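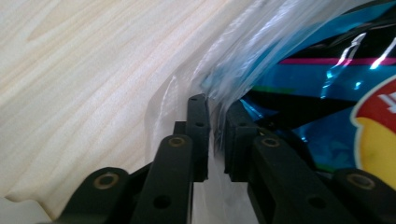

PACKING ROOM NEWS – plastic sheet, bags and the big move-out

Quick one this month, we are behind on everything. Orders went up again after the February sale and the packing room is feeling it.

First thing – the clear sheet. We've gone over to it for anything with a polished face or a painted edge. Paper was leaving marks on the Rinton lamp bases and we had complaints. Sheet crinkles up the minute you look at it, yes, we know. It doesn't need to be smooth. It needs to go all the way round and have a fold at the top so the customer can find where to start.

How we'd like it done from now on:

Pull the sheet off the roll before you fetch the item. Not after. You will run out of hands.

Let it hang, then pinch the fold and bring it down. If it bunches a bit at the pinch leave it alone, smoothing it out takes longer than the rest of the job.

One layer for lamps, two for anything going in a Trukport crate. Crates get stacked and the bottom ones rub.

Tape on the underside only. Short pieces. Somebody has been using tape like its free.

Offcuts longer than your forearm go in the blue bin by the door and get used for small parts. Anything shorter goes in the film recycling, clean, no tape on it, no labels. Last load came back to us over labels and we had to pick through the whole lot by hand on a Friday-feeling afternoon when everyone wanted to be gone.

Rolls. We took delivery of 6 and there are 3 left, so it is going faster than planned. Burkex are sending more but the lead time has slipped. If you open a new roll write it on the sheet by the kettle. Please. Sunil Akanda does the ordering and he can only go by what's written down.

Cartons – the tall ones are back in stock, almost 2000 of them, flat, stacked along the back wall. Don't lean the trolley on them, the corners go soft and then the lids won't close square. The old short cartons are for Poon orders only until they're used up. After that we're done with that size, good riddance.

Order 3592 is still sitting on the end bench waitng for its second box. If you know where the second box is, say so, no questions asked.

Move-out of the upstairs shelves starts 27 June 2022. Bring gloves if you have your own, ours are all large. Glass first, then the lamp bases, then whatever is in those drawers that won't open. Wrap as you go, don't pile things up at the foot of the stairs to wrap later.

Tape guns – two need new blades. Marked with a red sticker. Dont use them till they're done.

Anything for the next issue, leave a note in the tray or catch Sunil at the end of the day.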